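Stirnumley Robotics Club Forum > Student Builds > Arm projects

Thread: Basket task, wrist camera, and the screwdriver problem

orysia_h
Posted Monday, 4:40 pm
This is the log for our class project. Team is me (Orysia Hrytsenko) and Miroslava Kovalchuk, second semester, Mr. Melnychuk's section. The task is to get the arm to take a screwdriver out of a green plastic basket and lay it on the floor of the corner station. We have until the end of February and we need 28 good runs out of a set of 100 to pass. Right now the arm finds the corner of the station fine and finds the basket most of the time. The grasp is where we lose points. Wrist camera views:
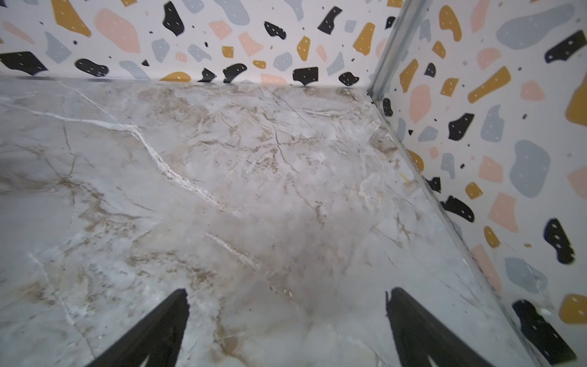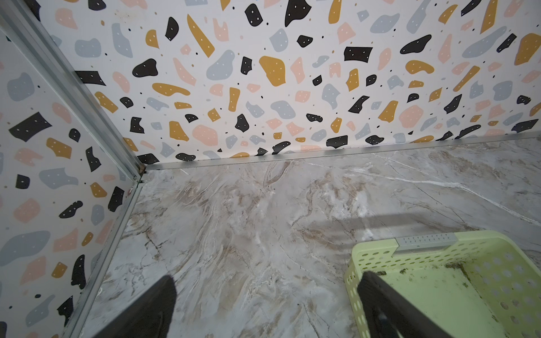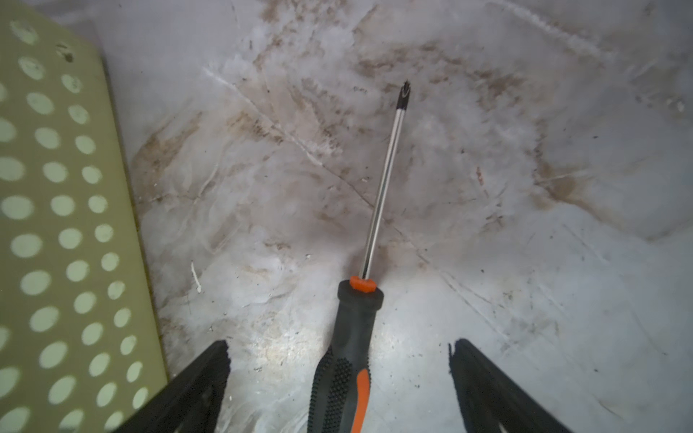
We are running the class version of Skasum for the detection and our own script for the approach. The script comes in from straight above, stops, opens the fingers and goes down. Nearly all of our failures are in the last part of going down. If anyone from last year did this task, what approach angle did you use?

tapwrench
Posted Monday, 5:15 pm
I did it last year. We tilted the wrist a little and came in along the handle. Straight down looks simpler but the fingers catch the basket wall whenever the tool is near the side.

What does your detector give you, a box or an outline?

orysia_h
Posted Monday, 5:22 pm
A box. When the tool lies at a diagonal the center of the box is usually on the shaft, so that is where it tries to grab.

tapwrench
Posted Monday, 5:30 pm
Then I would fix that before touching the angle. Grab the handle. The shaft is thin and smooth and it will turn in the fingers as soon as you lift.

gekko_dan
Posted Monday, 6:02 pm
I disagree with some of this. We grabbed by the shaft all season and it was OK with rubber pads on the fingers. Finding the handle takes a second model and you only have until the end of the month. I would put on pads and move on.

Also, please clean the basket. Dark stains and a dark handle are a bad mix for that detector.

mkovalchuk
Posted Monday, 7:48 pm
Other half of the team here. We talked about cleaning it and I voted no. The rules sheet says the final runs use the station as it is, so if we train on a clean basket and test on a dirty one we are worse off. Same with the wallpaper. It is busy, and the detector used to call the black spots on it tools. That mostly went away after we added views of the walls and floor with no tool in them.

gekko_dan
Posted Monday, 8:10 pm
The rules sheet says you can't change the station. Wiping a basket isn't changing the station. Ask Melnychuk.

mkovalchuk
Posted Monday, 8:14 pm
I'll ask. I still think he'll say no.

pl_arden
Posted Monday, 9:05 pm
You don't need a second model to find the handle. It has orange on it, and there's no orange on the floor or the walls. Crop to the detector box, threshold for orange, and take the middle of what is left. You'll get a point on the collar or the stripe, then you step back from the tip a little. It took me one evening with the Gekunel library.

Two things to watch. The brown stains can pass for orange if your range is too wide, and so can the mustard shapes if the crop is bad and takes in some wall. Keep the saturation limit high.

tapwrench
Posted Monday, 9:20 pm
Agree with arden, that's better than what we did. It only works with this screwdriver though. If they swap the tool for the final you have nothing.

pl_arden
Posted Monday, 9:26 pm
They told us the tool ahead of time last year. Orysia, is it on your sheet?

orysia_h
Posted 7:30 am
It's on the sheet, same screwdriver for all runs. I'm going with the orange threshold. Melnychuk answered about the basket too. No wiping, leave it how it is.

gekko_dan
Posted 7:52 am
Fine. I'd still put the pads on.

orysia_h
Posted 3:55 pm
Results from today. Threshold is in, tilt is in, no pads. We did 71 tries before the lab closed and it picked up the handle in almost 28 percent of them. Before this we were under that by a lot. Most of the misses now are the left finger landing on the basket wall, so Miroslava is adding a check that moves the grasp point inward when the wall is too close.

tapwrench
Posted 4:20 pm
How wide do you open before going down? We had the same miss and part of it was opening all the way every time. Open to the handle width plus a bit and you have more room on the wall side.

mkovalchuk
Posted 4:31 pm
All the way. I'll try a narrower setting tomorrow along with the wall check, and post the script when it's cleaned up enough to read.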